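1/ Monday, 7am. I have signed up to bring "something fruity" to the Fernmont street lunch, which last year ended with 14 trifles and one bowl of crisps. I am going in with pineapple. Wish me luck.

2/ My nan's rule for picking one: pull a leaf from the middle, and if it comes away easily it's ripe. My nan also thought microwaves could hear her. I smell the base instead, like a man who's lost his keys in it.
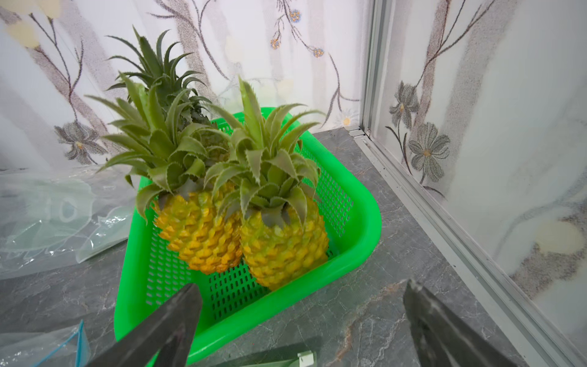
### 3/ Things people have told me about pineapple since breakfast

- It doesn't ripen once picked. It just gets softer and sadder, like the rest of us.
- Stand it upside down overnight to spread the sugar. (Naheed Farooqui, at number 67. She was very firm.)
- Fresh pineapple stops jelly setting. Tinned is fine. I learned this at a christening.

4/ On the jelly: there's an enzyme in the raw fruit that chews up the gelatine. Same one that makes your tongue sore when you eat a whole one in front of the snooker.

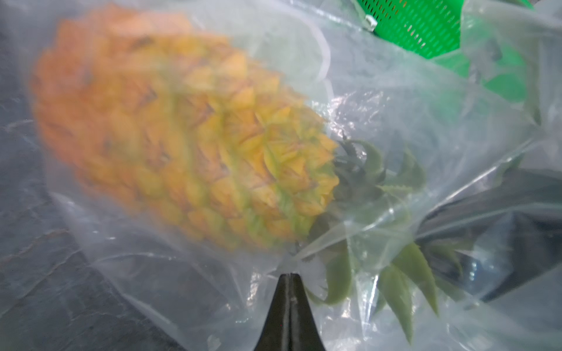 *Pineapple, bagged. Crown end bottom right.*

5/ Cutting: top off, bottom off, stand it up, slice down the sides. Then the eyes, which run in diagonals, so you can cut them out in long grooves and look terribly professional. Allow 10 minutes and a plaster.

6/ Naheed has now messaged to say she's doing a trifle.
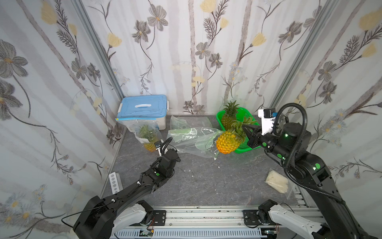 *Small pineapple, big wallpaper.*

7/ Current plan is chunks, lime, a bit of chilli, no jelly. If there's any left I'll have it on toast with cheese and you can all keep your opinions.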